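Home > Features > Start-ups & Money
News Interviews Funding Podcasts Events
Search this site Go

The founder of Ulora, a games app that pairs strangers for evening quizzes, says it has 3,339 paying members. I ask how many played last week. "We look at the longer trend," he says.
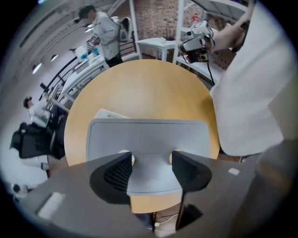 The trend, on his own chart, went flat in January. He blames the weather, then a rival called Fistura, then the chart. "People aren't bored of each other - they're busy." Maybe so, but they were busy when he raised the money too.

His backers at Inero put in enough to pay 14 staff. Did they ask about people leaving? "They asked about vision," he says, and looks pleased.
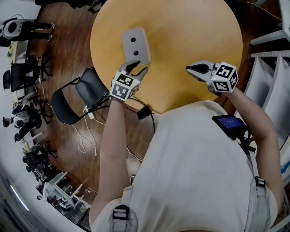

Issue 112

I try the investor next. She tells me almost 2,000 members came through one free offer. "That's normal at this stage." Would they have paid full price? "Some would." She doesn't say how many.

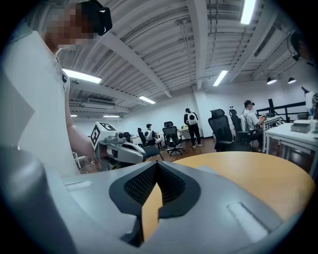
NOVI SAD, January

Back on the phone, the founder wants to talk about a paid tier for offices. I ask who has signed. "We're in talks," he says, and offers to ring me on Wednesday.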